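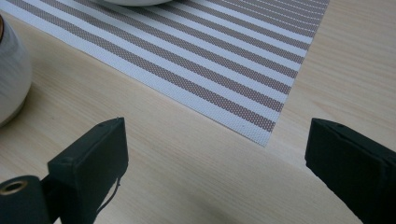
2 min read

Brotar block heel, closed toe, now in stock at Zirstead. Black, tan or dark red. Half sizes too – but not in the red, sorry.

Heel is 278 dollars cheaper than the Lo Presti one everybody sends us screenshots of. Same kind of strap, wider toe box. Good for weddings, dancing, standing at a counter all day. My mom wore hers to my cousin's graduation in June and kept them on thru dinner, so there you go.

Runs small. Go up a half size. If you have the older Arnness pair, order the same as that.

Strap has 13 holes, way more than you need. Rubber tip on the heel, replacement tips sold seperately, 19 dollars for a set. Insole comes out. Don't put them in the washer, wipe with a damp cloth and let them air dry.

Second batch ships 20th March. Only the tan and black in that one. Preorders go out first, then whatever is left goes on the site.

Returns ok if the soles are clean – try them on carpet. Keep the box please!!

Questions about fit, write to Ketsara Khamphan thru the contact page. Send your usual size and what brand its in.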